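Jondeck Precinct Desk
Membership and delegate records software for county party organizations
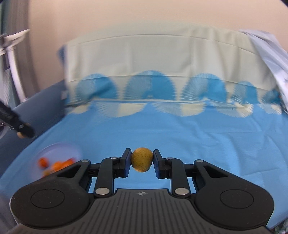

Small yellowish-green fruit held between two blue finger pads.

Overview

Jondeck Precinct Desk keeps the records a county party needs between conventions: precinct officers, delegates and alternates, credentials, and the notice log. It installs on one office computer and serves up to 25 signed-in users over the local network or a hosted connection. The state-level edition, Jondeck Nidholm, reads the same files.

Delegate roll

Each precinct has a seat allotment, entered by hand or calculated from the vote totals in the last general election. Delegates are ranked within the precinct. When a delegate is marked absent, the first alternate moves up and the change is written to the roll with a time of day and the initials of the credentials clerk. Entries cannot be deleted. A correction is made as a new line that refers to the old one.

Weighted voting is supported to 2 decimal places. Split delegations and proxy votes are off by default and should stay off unless your plan of organization allows them.

Notice log

Call-to-convention notices are logged by method (mail, email, newspaper). The minimum notice period ships set to 20 days. Change it under Rules > Notice before the first call goes out. Changing it afterward places a flag on every report for that cycle, and the flag cannot be cleared by a county user.

Challenges and appeals

A challenge to a seat, an officer election, or a removal opens a numbered file. The file holds the written complaint, the roll as it stood at the time of the vote, the minutes, and any reply. It can be exported in a single PDF for the state party's hearing panel. Text in the challenge file is not searchable in version 13.

Requirements

Windows 10 or later, 64-bit
8 GB memory
Laser printer for credentials; badge stock is sold separately
Internet connection for activation and for the hosted option

What is included

Software license for one county
Setup guide, printed
Blank import sheet for precinct officers (CSV)
Updates through the following June

Not included: voter file data, donor tracking, campaign finance reporting. Counties that use Sarıgül Ledger for finance can import its contact list but not its transactions.

Known limits

Precincts merged by the board of elections in mid-cycle must be closed and re-entered. Two clerks cannot edit the same precinct at once. The second to open it gets a read-only copy.

Ordering

Licenses are sold per county and are not transferable between party organizations. Multi-county orders go through the Kikedham office, attention Pylyp Kuzmenko. Allow two business days for activation codes.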